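We got to Kunville a little after 9 in the morning, which is late by farm standards, and the parking field was already half full. The open day only happens once each July, and I've wanted to go ever since Rin Yagi came home from it two summers ago talking about nothing but soil. Now I understand. I could have stayed until they locked the gate!

The day is built around walking. You pick up a paper map at the barn, join a group, and get led through the fields by one of the growers. Ours was Jana Schwerdtfeger, who runs the seed side of the farm and talks very fast when she gets onto squash (she apologized for this twice and then did it again). She took us first to the hedgerow along the north side, planted to slow the wind coming over the hill. Behind it the air was noticeably warmer. Somebody asked how long a hedge like that takes, and she said the blackthorn needed five years before it did any good at all.

From there we went down to the squash field. I'd never seen squash grown on such a slope, with the rows running across the hill so the rain soaks in on its way down. Jana lifted a few leaves to show us the female flowers, then handed out cut slices of a raw summer squash with salt. So good. Sweet and a bit nutty, and nothing like the watery ones I grow at home.

The compost yard was my favorite part, and I know how that sounds. Ifor Parry has 41 windrows going, each with a little slate at the end where he chalks the date it was last turned. He let us push a long thermometer into one of them and we all stood there cheering it on as the needle climbed. His mix is straw, spent grain from a brewery, and vegetable trimmings, and he's firm that people add water too late. "If you squeeze it and nothing drips, you've been starving it," he told us. I wrote that on my map.

Lunch was at long tables under the walnut trees. You could get a bean stew, a flatbread with herbs, or both, and I had both. Itsuki Fukuda, who cooks there on open days, had made a pickle from carrot tops and ginger that I'm still thinking about – he chops the greens very fine, salts them overnight, and squeezes them out hard before the vinegar goes on.

After eating I wandered over to the produce display, where the vegetables were set out in light wooden crates.
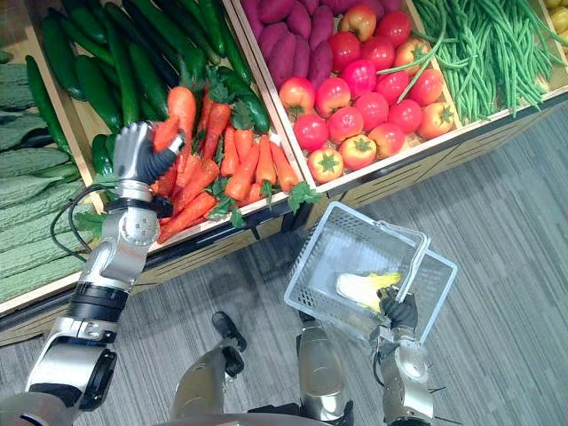 *Carrots with their tops on, next to the cucumbers.*

I bought more than I could comfortably carry. Carrots, a bag of new potatoes, and a jar of honey from the hives by the creek.

The afternoon talk was on seed saving, given by Roswitha Nolte in the old dairy. She keeps 77 kinds of bean in glass jars, and passed a tray of them along the benches so we could run our fingers through. There were speckled ones, nearly black ones, and a tiny cream one with a red eye that she got from a neighbor's attic. She explained how she picks which plants to leave for seed (early, healthy, and from the middle of the row), and how she dries the pods on old window screens. I asked about peas crossing and she said I could stop worrying about it, so I have.

A few practical things if you're going next year. Wear real shoes, as the path to the creek is steep. Bring cash for the honey. The seed talk fills up, so get your name on the sheet at the barn before you join a walk – we only got in on someone else's spare seats. Dogs are fine on a leash everywhere except the hen field.

I came home with a twist of paper holding five of the red-eyed beans. They're going in against the south fence next spring.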